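Let the Understudy Have the Night
Feb 12, 2026

I have seen the Naminach Players' touring production of the old shipwreck comedy twice now, and the better night by a mile was the one with a slip of paper tucked in the program. You know the slip. "At this performance the role of the Captain will be played by..." The man next to me groaned out loud when he read it. I nearly did too! We had driven over from Troslow in the rain, and we had bought those seats back in October on the strength of one name.

By the end of the first act I was leaning so far forward that my coat had slid off my lap.

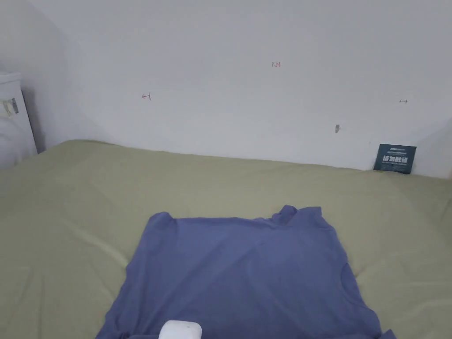
What a room does when it isn't sure

Something happens in a theater when the crowd doesn't know what it's getting. People stop coughing. They listen to the lines as lines. The Hokavwood Playhouse holds 290 upstairs, and I was up there with them, and I could feel all of us deciding, minute by minute, whether to go along. When the first big laugh came it was huge (relief does that), and from then on she owned the place.

She took the storm speech fast. The regular Captain, whom I admire, plays it slow and grand, with pauses you could park a truck in. She rattled it off like somebody trying to get an order across before the mast came down, and I finally understood why the crew obeys. I must have read that play a dozen times since high school and the speech had always struck me as decoration.
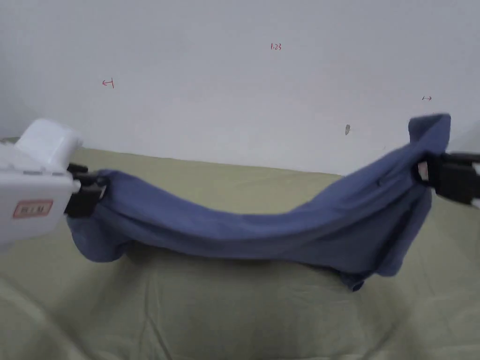

The rest of the cast woke up as well. Long runs make actors comfortable, and comfort is lovely, but a new voice coming from stage left means everyone has to really look at one another again. The cook had a bit with a spoon that I'd swear had gone stale when I saw the show the first time. On the second visit it was fresh as paint, and I think it was fresh because he had no idea how she'd answer it.

So here is my plea to every company that passes through. Schedule these nights! Put them on the calendar and sell them. Ishida Stage, down the valley, already does 2 understudy performances in each run, announced well ahead, at a lower price, and when I went to one last winter the lobby was packed with people who had never set foot in the building. They were loud and they stayed to talk. I'd take that crowd over a polite opening night any time.

I know the argument on the other side. People pay for the star, and a house like the big one in Troslow, with 1778 seats to fill, can't be casual about that. Fair enough. Tell them early, then, and let them swap if they want to. Plenty will keep their tickets once they've been burned in the good way, as I was.

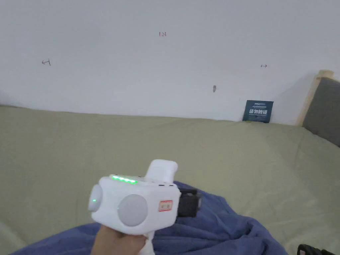 And think about what it means for the person in the wings. An understudy learns every word, every cross, every costume change, and may do it all for months without being seen by anyone but the stage manager. Theater is a strange business to begin with, but having a finished performance in the building and never showing it seems like plain waste to me. We'd never put up with a bakery that worked that way.

Hokavwood's spring season goes on sale this month. I've asked the box office whether they'd print understudy dates on the season card, and the woman on the phone said she'd pass it along. If you feel the same, call and ask too. And if you open your program some night and a slip falls out, please, please stay in your seat.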